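How Does an Idea Become a Law?

By Abla Majali

Every country has laws. A law is a rule that all the people in the country must follow. But who writes the laws, and how? Let us follow one idea on its way through a parliament.

To make it easy, we will visit a small country with the name Troltow. Its parliament has two parts, which are called chambers. The bigger one is the Lower Chamber, and the smaller one is the Upper Chamber.

Step 1: Somebody has an idea

In the town of Akl, the children had no safe place to cross the big road near their school. Their parents wrote a letter and asked for a law: every school must have a crossing with a light. They collected 2,797 signatures. A signature is your name, written by your own hand.

Then they gave the letter to their representative. A representative is a person whom the people choose to speak for them in the parliament.

Step 2: The idea becomes a bill

The representative wrote the idea down in careful words. When an idea for a law is written like this, we call it a bill. It is not a law yet. You can think of it as homework that the teacher did not check.

Step 3: A small group studies the bill

The parliament gets very many bills, and the members cannot all read every one slowly. So a small group takes the bill first. The group asks questions. How much will the lights cost? Who will pay? In Troltow there are 630 schools, so this was a big question!

The group may change some words of the bill. It may also decide to stop it, and then the bill goes no further.

Cleaning up the words is a slow job. A word with two meanings can make trouble for many years. For example, what is "near" a school? Is it next to the gate, or at the end of the street? The group must choose one answer and write it clearly.

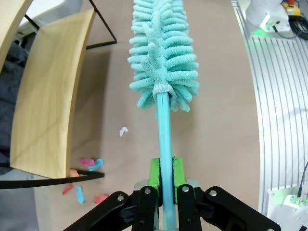

Step 4: The debate and the vote

Now all the members of the Lower Chamber talk about the bill. This talk is called a debate. Some members are for the bill and some are against it, and each one has to wait for his or her turn. After the debate they vote. If more than half say yes, the bill goes to the Upper Chamber, and there it is debated again.

Step 5: The last signature

When both chambers say yes to the same words, the president gets the bill. If the president signs it, it is a law. In many countries the president can also say no. This is called a veto.

The crossing law of Troltow was signed in November, and the children of Akl got their light in the spring.

New words

Bill: an idea for a law, written down
Debate: a talk where people give different opinions
Veto: when a president says no to a bill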